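Letness Technical Centre Users' Group
Minutes of the meeting held in May, following the open day at the Clerklow workshop
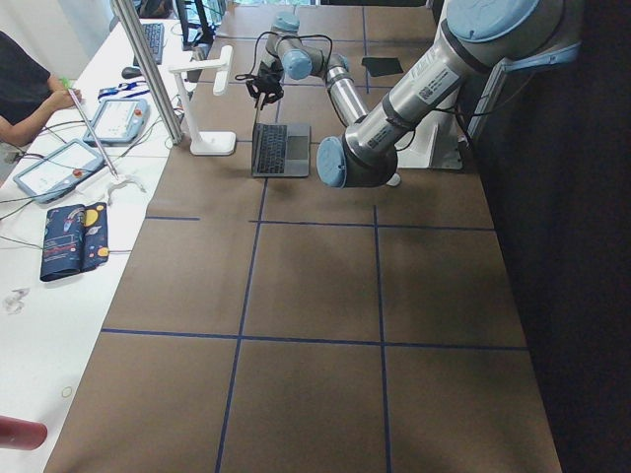
1. Attendance and apologies
Members from Letness, Bodin and Merker were present. Apologies were received from the Clerklow site office.

2. Minutes of the previous meeting
Agreed without amendment.

3. Report on the open day
3.1 The workshop received 72 visitors. Demonstrations of the two robot arms ran for 30 minutes each, in groups of eight.
3.2 The work table, marked out in rectangles with blue tape, was well received. Visitors from Bodin asked whether the same layout could be used at their own site. Drawings to be sent.
3.3 Several visitors wished to try the teach pendants. It was agreed that this may be offered next year — under supervision and at reduced speed only.
3.4 Merker reported that those at the back could not hear the commentary. A portable speaker is to be borrowed for future events.

4. Safety
No incidents were recorded. The meeting agreed that visitors should continue to receive the safety talk before entering the workshop.

5. Next open day
Numbers to be limited to 40 for the morning session. Clerklow to confirm room bookings.

6. Any other business
Bodin asked for visitor parking to be signed from the main road. Agreed.

The meeting closed at 4.15 pm.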